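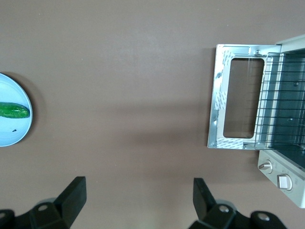

Serving sizes on food labels should be set per 100 grams and nothing else. The portion figure, printed first and in the largest type, is a number chosen by the seller, and it makes two similar products hard to compare in a store aisle.

Take crackers. Last April I compared two packages, one from Coster and one from Anghel. Coster listed 3 grams of fat per serving and Anghel listed 2. Most shoppers would take the second. The Coster serving weighed 30 grams and the Anghel serving weighed 20, so by weight the products were identical. Both labels were accurate, and both were useless for the one task a label is bought to perform.

The usual defense is that people eat portions and do not eat grams. Aidan Foley made this case in his reply to my last column, and part of it holds. A per-100-gram figure for dried oregano tells a cook very little. But a cook with a kitchen scale can convert from a fixed base in one step. Converting between two arbitrary bases takes two steps and some patience, and the second base changes whenever the package is redesigned.
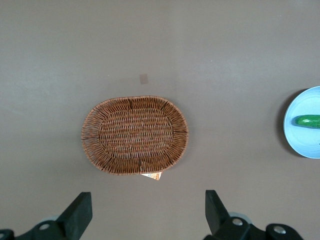

Would a fixed base confuse people who never weigh their food? For a few weeks, probably, and after that they would compare one column with another, the same way they already compare unit prices on shelf tags.

Pornthip Duangkaew has proposed keeping both figures, with the fixed one first and the portion below it in smaller type. I could accept that – provided the portion is defined by food category and the seller has no say in it. Leaving the choice with the seller keeps the present fault and adds a line of print. The smaller packages have little room for another line anyway.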